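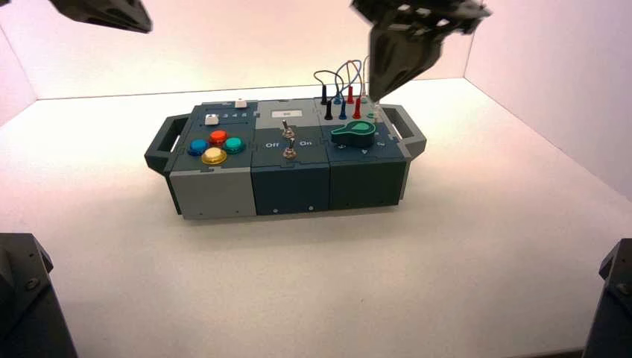
Last year's participants reported that the night sessions were the harder part, and several asked for the shift pattern to be stated in advance. It is set out below.

Hattori Sleep Unit, Endness: call for participants, study 233

Adults on rotating shifts are sought for a study of sleep and reaction time.

1. Attendance
5 sessions, the first on a Friday at 18:00.

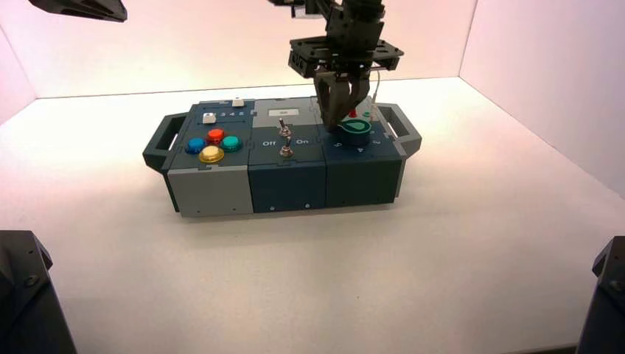
2. Eligibility
Aged 18 to 49. No sleep medication. Non-smokers only.

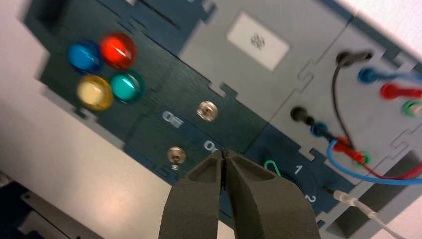

3. Payment
Travel from Adska is refunded on receipt of tickets. Meals are provided. 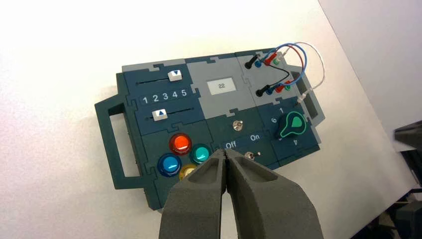
One former participant adds that the bus back to Adska is infrequent before seven. Apply by the end of March, extension 3453.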